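Histstead Gym: Winter Hours and Equipment Fund

3 December 2021

The gym on Botemska Street will keep its winter hours through the end of the season. Doors open at 6 a.m. and close at 9 p.m., with the weight room closing 30 minutes earlier. The back entrance stays locked after dark, so please use the front.

Membership stands at 785, up from September. Evening classes fill quickly, and members who book a spot and can't come should cancel at least 2 hours ahead. The Domínguez room is still closed for floor work. Yoga and stretching have moved upstairs to the Lisus room until it reopens.

The equipment fund will go first to new mats and a second rowing machine. Benches come after that. Torn covers are being patched in the meantime, and members who spot a new tear should write it on the sheet at the front desk. 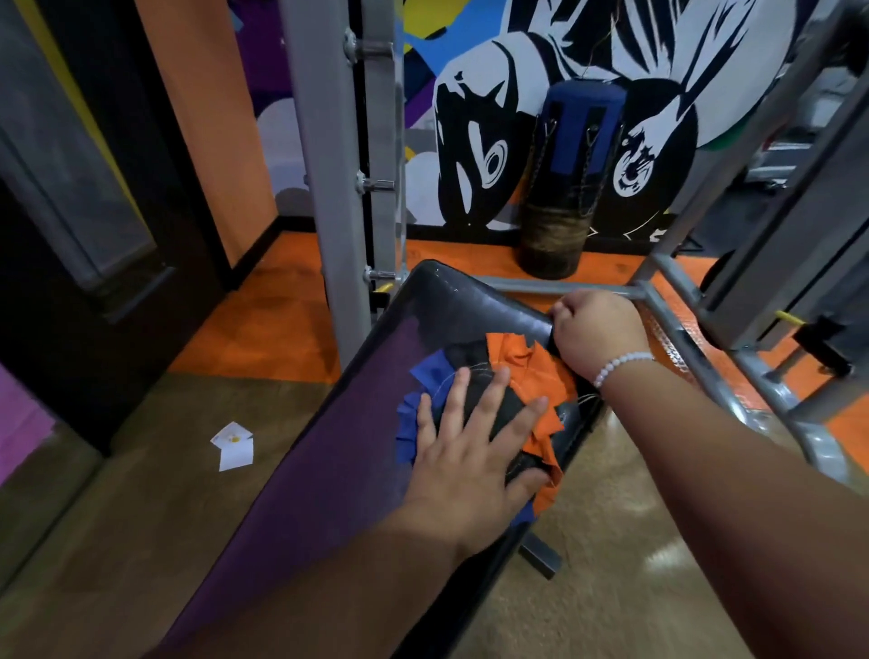 Dues for next year can be paid at the desk or by mail. The rate is unchanged. Lockers must be renewed separately, and any left unpaid after the holidays will be cleared.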